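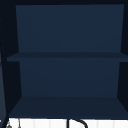
Assign the cabinets before you assign the shifts. When a put-away arm goes into a staff kitchen, the rules about where things live stop being habits and become settings, and the people who run the kitchen need to write those settings. Start with the cabinet over the sink, in the simulation model, with its contents cleared. It has a single shelf, so there are two surfaces to assign, the shelf and the cabinet floor, and the faucet spout rises under the middle of it. Write down what belongs on each surface and which items should stay with a person. Do the same for the next cabinet, and keep going until every surface has a line in the sheet.

This page covers the Roltudel put-away arm as we set it up in the Camuvholm building. It is written for kitchen leads and shift planners. Mounting, wiring and the safety inspection are handled by the installer and are not covered.

Before you start

You need:

- a login for Busurov, the simulation tool that comes with the arm
- the cabinet model for your kitchen, checked against the real one
- the shelf sheet (a blank copy is in the shared folder)
- the current shift plan
- one person from each shift who puts dishes away now

The last item is the one most often skipped. At Thambiah, our other building, the shelf sheet was filled in from the floor plan by the planning office. It had to be redone in full once the evening shift saw it. Tall mugs had been assigned to a shelf they did not fit under, and the trays had no place at all.

Step 1. Check the model

Open the model in Busurov and stand in front of the real cabinets with it on a tablet. Compare the following:

- number of shelves in each cabinet
- clear height above each shelf
- which way each door opens, and how far
- position of the faucet and anything else that sticks up from the counter

Adjustable shelves get moved. If a shelf is in a different place from the model, decide which of the two is correct and change the other. Then tell the staff that the shelf is fixed from now on. Tape a note inside the door. A shelf moved one peg up during a deep clean is enough to stop the arm for the rest of a shift.

Surface color and finish in the model do not matter for this step. Dimensions do.

Step 2. Fill in the shelf sheet

Each surface gets one row. The columns are:

Cabinet - use the number on the sticker, not the nickname.
Surface - shelf or floor.
Items - one type per row if possible, two at most.
Stacking - yes or no, with the maximum height of the stack.
Who - arm, person, or both.

The "who" column causes the most discussion. Our rule is that anything handled by both must sit at a height every member of staff can reach without a step stool. The arm has no preference between high and low, so give it the high surfaces and keep the low ones for people. In the old layout the heaviest plates were on an upper shelf because there was room for them there. They are now on a lower one, and the arm puts away the light cups above.

Items we keep in the "person" category:

- knives and peelers
- anything with a loose lid
- chipped or cracked pieces, which go in the discard bin
- personal mugs

Personal mugs were argued over for a long time. The arm can be taught to recognize them, but somebody has to keep that list up to date as people join and leave. We decided that owners put their own mugs away.

Step 3. Run the layout in simulation

Load the shelf sheet into Busurov and start a batch. The default batch is too short to be useful. Ours was 869 runs, started at the end of the day and finished before the morning shift came in.

Read the failure list first and leave the success rate for later. Each failure is tagged with a cabinet, a surface and a cause. Sort by surface. If one surface collects most of the failures, the layout is wrong there and the sheet needs changing. If failures are spread evenly, report them to the installer.

Common causes, and what to change:

Door contact. The path to the shelf passes too close to an open door. Ask the installer to set a wider opening angle, or move the item to another cabinet.

Faucet contact. This affects cabinets above the sink. Raise the approach height in the settings. If that leaves too little room below the shelf, assign flat items to the cabinet floor and keep tall ones elsewhere.

Stack too high. Lower the maximum in the sheet. Do not raise the shelf to solve this, or you are back at Step 1.

Surface full. The batch put away more items than the surface holds. Check the count of items in use, and retire some. Most kitchens own more cups than they need.

Show the failure list to the people who will work next to the arm. They should know before the first day which jobs it does badly. It also gives them the chance to point out causes that the tool has no tag for.

Step 4. Rewrite the shift tasks

Do this before the arm is switched on. Under the old plan, put-away was 40 minutes at the end of each shift, done by whoever was least busy. That block does not disappear. It breaks into smaller tasks at other times of day:

- loading the rack so that items stand apart and face the right way
- pulling out chipped pieces and personal mugs
- clearing stops on the arm
- checking one cabinet per shift against the sheet

Put each of these in the plan with a name next to it. A task such as clearing stops will otherwise fall to the same person every time, usually the one standing closest. In our first month it fell to the dishwashing station, and the dishwashing station fell behind. It is now rotated.

Rack loading takes longer than it did. Staff who were fast under the old method will feel slower, and by the clock they are. Say so at the briefing, and adjust the expected pace in the plan - do not leave it for them to raise.

Decide also what happens to the time that is freed. If the plan is to cut hours, staff should hear that from the manager before installation. In our case the hours stayed the same and the evening shift took over stock ordering, which had been done in the morning by people who were not there to see what ran out. Two of the evening staff asked for training on the ordering system and were given it. The pay grade for that task was settled before the change, in writing.

Step 5. First weeks

Run the arm only when at least one trained person is in the kitchen. Keep the old put-away block in the plan as a reserve. Take it out once the stops are at a level the shift can handle without help, and let the shift decide when that is.

Keep a paper log beside the stop button. Three columns are enough: time, cabinet, what happened. The system writes its own log, but it records the stop and leaves out the reason. "Cup still had a spoon in it" is only found on paper.

The Camuvholm arm put away 2,840 items in September. Use the monthly count to plan servicing. We do not use it to compare shifts, and the staff agreement says so. Counts vary with what is on the menu, and a shift that pulls more chipped pieces will show a lower figure for doing the job properly.

Step 6. Changes later on

New dishes, new shelves and new cabinets all go through the same order: model, sheet, simulation, shift tasks. A small change can skip a full batch, but it cannot skip the sheet.

Any member of staff may request a layout change. Requests go on the back page of the paper log and are read at the monthly meeting. The most frequent request so far is to have a surface moved from "arm" to "both", so that people can put a single cup away without walking it over to the rack. We allow this on low surfaces only.

If the arm is out of service, use the printed shelf sheet and put items away by hand in the places it gives. Do not go back to the old layout for the day. When the arm is restarted it expects every surface to match the sheet, and a cabinet filled the old way has to be emptied first.

The printed sheet hangs on the inside of the pantry door. Replace it each time the sheet is changed, and throw away the previous copy.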